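Nadelfilz als Werkstoff: Notizen nach einem Winter

Im Februar habe ich die letzte Rolle Nadelfilz verbraucht, und bevor ich die nächste bestelle, schreibe ich auf, was ich über das Material gelernt habe. Vieles davon steht auch in Datenblättern, aber dort muss man es sich zusammensuchen.

Nadelfilz entsteht trocken. Die Fasern werden kardiert, das heisst auf einer Walze mit feinen Drahthäkchen ausgerichtet, dann legt ein Kreuzleger den dünnen Flor in mehreren Lagen übereinander. Dieses lockere Paket läuft in die Nadelmaschine. Ein Brett voller Nadeln sticht von oben hinein, manchmal auch eins von unten. Die Nadeln haben kleine Kerben an den Kanten, nehmen beim Einstich Fasern mit und lassen sie beim Rückzug in der Tiefe liegen. Wasser, Seife oder Dampf braucht es dafür nicht. Wollfilz im alten Sinn, also gewalkt, ist etwas anderes, auch wenn im Laden beides nebeneinander liegt.

Ich habe mit zwei Qualitäten gearbeitet, einer mit 300 und einer mit 700 Gramm pro Quadratmeter, beide aus Polyester. Die leichte kam von Lüthi, die schwere von Prodix. Die leichte lässt sich mit einer normalen Haushaltsschere schneiden und mit der Nähmaschine verarbeiten, am besten mit langem Stich. Bei der schweren hat meine Maschine aufgegeben. Ich schneide sie mit dem Rollmesser an einer Stahlschiene, in zwei Durchgängen, und klebe sie.

Die Schnittkante franst bei beiden nicht aus. Was sich löst, sind einzelne Fasern an der Oberfläche, vor allem dort, wo viel gerieben wird. Die schwere Ware ist auf einer Seite mit Hitze geglättet (kalandriert), und diese Seite bleibt deutlich sauberer. Ich lege sie immer nach aussen.
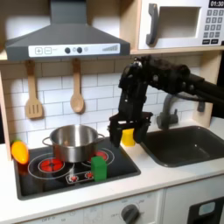
Spielküche mit Dunstabzug und Mikrowelle.

Unterschätzt habe ich die Richtung. Ein Filz sieht nach allen Seiten gleich aus, ist es aber meistens nicht. Durch den Kreuzleger liegen mehr Fasern quer zur Bahn als längs, und je nachdem, wie stark der Flor danach verstreckt wird, verschiebt sich das wieder. Bei der leichten Sorte merkt man es von Hand: Ein Streifen, längs geschnitten, gibt spürbar nach, quer geschnitten kaum. Für eine Unterlage ist das egal, für einen Tragriemen nicht. Ich zeichne inzwischen auf jedes Reststück mit Kreide einen Pfeil in Laufrichtung.

Luzius Hollenstein hat mir dazu einen Tipp gegeben, den ich gern früher gehabt hätte. Er schneidet vor jedem Projekt einen Probestreifen von 4 cm Breite, hängt ein Gewicht daran und lässt ihn über Nacht hängen. Am Morgen misst er nach. So sieht man auch, ob sich der Filz nach dem Abhängen wieder zusammenzieht oder lang bleibt. Meiner blieb lang.

Zum Kleben: Kontaktkleber funktioniert, man braucht aber viel, weil die erste Schicht einfach einsickert. Also dünn auftragen, trocknen lassen, noch einmal auftragen, dann fügen. Heisskleber hält auf der rauen Seite gut, auf der geglätteten schlecht. Sprühkleber habe ich nach einem Versuch weggestellt.

Waschen geht bei Polyester kalt und ohne Schleudern. Bügeln würde ich lassen, höchstens mit Tuch dazwischen und auf kleinster Stufe – die Oberfläche wird sonst hart und glänzt.

Als Nächstes will ich eine Mischung mit Viskose ausprobieren, Elent und Predeo haben beide so etwas im Sortiment. Muster sind bestellt.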